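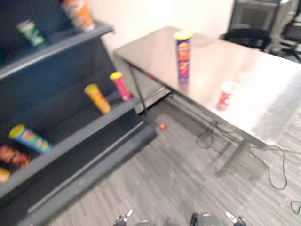
Page 14

Ticket 719
Site: Wevorside canteen shop, Dornby
Item: Pindeck stepped display rack, dark grey
Opened by: Mayu Wada
Opened: 2 January 2014
Priority: Low (I asked for Medium and was given Low)
Summary: Crisp tubes will not stay standing on rack

Fault as reported

The rack went in during December next to the steel table, in the spot where the old wire basket used to be. It's meant to hold the snack tubes upright, one flavour behind another, each tier a step higher than the one in front so that customers can see all the lids. I've seen the brochure. The tubes in the brochure stand like guardsmen.

Ours lie down. The orange and the green have the top shelf and treat it as a sofa. The yellow one and the pink-red one share the middle, and the blue one has gone over on its side lower down, near the red patterned one. I stand them up when I open. By the time the soup is on, somebody has gone over again.

Please advise.

Reply from Hirano Shopfitting, support desk

Thank you for contacting Hirano. Please confirm that the rack has been assembled according to the leaflet and that it is being used for its intended purpose. Please also confirm that the rack is switched on.

MW

It's a shelf. It has been assembled according to the leaflet, apart from step 4, which shows a bracket we weren't sent. The intended purpose is snacks. I can't find the switch.

Reply from Hirano

Apologies, the last question belongs to the chilled range. The bracket in step 4 is for wall mounting and isn't needed for a free-standing unit. Could you check whether the floor is level, and whether the feet have been adjusted?

MW, check one: floor

Borrowed a spirit level from the boiler room. Had to sign for it. The floor falls away slightly towards the serving hatch, as anyone who has ever dropped a grape in here could have told you. Wound the front left foot out until the bubble sat in the middle, then did the back one because the rack had started to rock. Then did the front one again.

Stood all the tubes up. Went to do the till float. Came back to find green leaning on nothing much and yellow flat out.

Result: rack now level, fault still present. Level returned. Had to sign for that as well.

MW, check two: shelves

Took everything off and put a ruler along each tier. The shelf surface itself tips forward a touch. I put a tube on its side on the bare middle shelf and it rolled gently to the front edge and stopped against the lip, so at least they aren't ending up on the floor. The lip is doing its job and I'd like that noted somewhere, as it's the only part that is.

Width between the uprights is 398 mm. The leaflet says 400. I mention it only in case somebody at your end enjoys that kind of thing.

Reply from Hirano

The forward tip is a feature of the Pindeck range and improves product visibility. A tolerance of 2 mm is normal. What is the diameter of the product?

MW

Narrow. It's a tall thin tube with a plastic lid. I can see that the tip would improve the visibility of, say, a bag. What it improves with a tube is mostly the visibility of the bottom.

Reply from Hirano

Which display inserts are you using?

MW

Which what?

Reply from Hirano

Display inserts. Clear trays with dividers, one per tier. They are recommended for cylindrical goods. Please see page 14 of the leaflet.

MW, check three: leaflet

The leaflet goes up to page 12. I've turned it over and shaken it.

Reply from Hirano

Our apologies. Page 14 appears in the revised leaflet. A copy is attached. The inserts are sold separately.

MW, check four: things tried while waiting for a price

Non-slip matting, cut from the roll we use under the chopping boards. Best result so far. Tubes stood through the whole of breakfast and most of the tea break. Unfortunately the matting is brown and hairy looking and a customer asked if the shelf was ill.

Packing the tiers tight, no gaps. Works very well until somebody buys one. We are a shop.

Laying them all down on purpose, lids facing out. Neat for a bit. Then people take one from underneath, as people do, and the rest rearrange themselves into the heap we know and love. Also nobody could tell which flavour was which from the lids, yellow being popular with the manufacturer.

Folded beer mat under the back edge of each tube. I'm not proud of this one. It does work, but it takes most of a morning and the tubes have to be handled like eggs. One of the lads from goods-in closed the hatch with his usual enthusiasm and that was that.

Asking customers to put them back standing up. There was a notice. Somebody leaned a tube against it.

Reply from Hirano

Thank you for your patience and for the detail. As the inserts should have been offered when the rack was ordered, we will send one set free of charge. Please note they must be fitted with the raised edge to the back, which corrects the tip of the shelf.

MW

So the shelf tips forward to improve visibility, and the insert tips it back again. Lovely. Please send them.

MW, update

Inserts arrived. They fit, with a bit of persuasion on the left (see 398 mm, above). Stood everything up, orange and green at the top as before, then shut the hatch myself, hard, twice. One wobble from the blue. No casualties.

Will leave the ticket open until we've been through a full delivery day. The spare matting has gone back under the chopping boards and the spare bracket still hasn't come, if you were wondering, though I gather I don't need it.

Reply from Hirano

We are glad the matter is resolved. This ticket has been closed automatically.

MW

I said leave it open. Reopening. Blue's down.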